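만화책 보관 상태 점검표와 코멘트
드로르키츠(Drorkitz) 만화 모임 공용 서가 / 점검일: 2025년 10월 15일

날이 선선해지니 서가에 손이 더 자주 가지요. 이번에는 단행본과 낱권 이슈를 합쳐 944권을 살폈고, 느낀 점을 항목마다 조금 길게 적어 두었습니다. 차 한 잔 곁에 두고(책에서는 멀찍이요!) 천천히 읽어 주세요.

1. 서가 고정 상태: 양호
벽 쪽 나사를 모두 다시 조였습니다. 맨 윗단은 여전히 하드커버 합본이 많아 무거운 편이라, 다음 정리 때 《레이바(Leiva)》 양장판부터 아랫단으로 옮기면 좋겠습니다.

2. 습도: 양호
습도계는 50퍼센트를 가리켰습니다. 여름 내내 마음을 졸였는데 이만하면 참 고마운 숫자예요. 제습제는 11월에 한꺼번에 갈겠습니다.

3. 음료와 액체류: 주의
열람석에는 뚜껑 있는 용기만 가지고 들어와 주세요. 지난번 《랄트덴(Raltden)》 3호 표지에 생긴 동그란 자국은 끝내 지우지 못했습니다. 입구 쪽 선반에 두고 들어오시는 것이 제일 마음 편합니다.
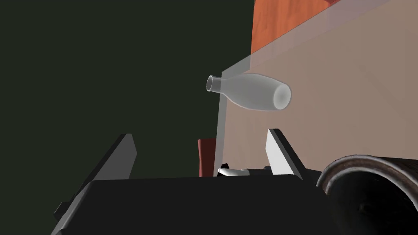
옆으로 누운 반투명한 흰색 유리병. 주둥이가 열려 있다.

4. 비닐 커버와 보드지: 일부 교체 필요
《도르콜란스(Dorkolance)》 초기 이슈 가운데 10권의 커버가 누렇게 변했습니다. 보드지까지 함께 갈아야 하고, 새 커버는 한 치수 넉넉한 것으로 주문해 두었어요. 꽉 끼는 커버에 억지로 넣다가 모서리가 접히면 그렇게 속상할 수가 없거든요.

5. 직사광선: 양호
오후에 해가 드는 칸에는 블라인드를 내려 두었습니다. 책등이 붉은 책들이 유난히 빨리 바래니, 마지막에 나가시는 분은 한 번만 더 봐 주세요.

6. 통로와 바닥: 확인 완료
읽던 책을 바닥에 쌓아 두는 습관만 조금씩 고쳐 나가면 되겠습니다. 저도 재미있는 권을 만나면 그만 옆에 내려놓고 다음 권을 집게 되니, 남 말 할 처지는 못 됩니다. 화분에 물을 주실 때는 책부터 치워 주시고요.
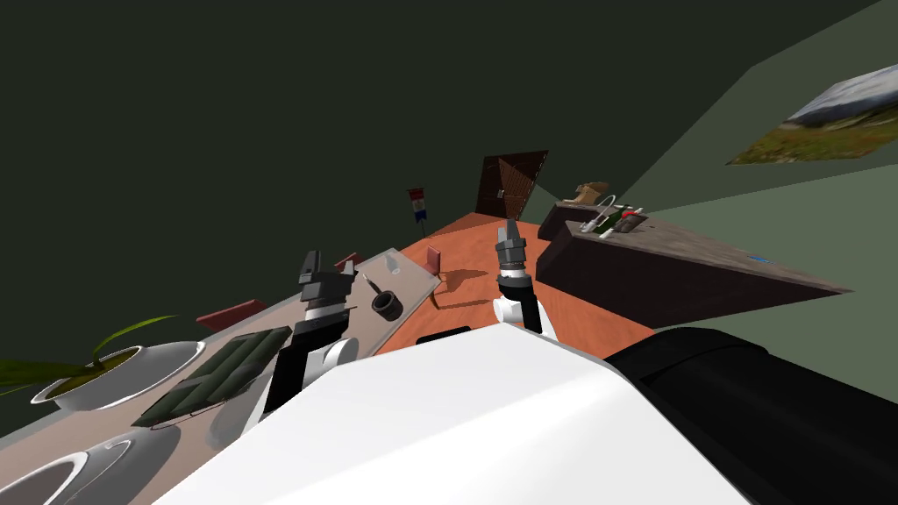 7. 대출 기록: 보완 필요
크로스오버 이벤트 편은 여러 시리즈에 걸쳐 있어서 한 권만 빠져도 이야기가 끊깁니다. 빌려 가실 때 호수까지 꼭 적어 주세요. 제목만 적힌 줄이 3개 있어 연필로 물음표를 달아 두었으니, 본인 것이다 싶으면 채워 주시면 됩니다.

8. 소화기와 비상구: 양호
소화기 압력 바늘은 녹색 구간에 있고, 비상구 앞에 잠시 두었던 교환용 상자는 안쪽으로 옮겼습니다. 상자 속 책은 필요하신 분이 편하게 가져가셔도 됩니다.

다음 점검은 11월, 제습제를 교체하는 날에 함께 합니다.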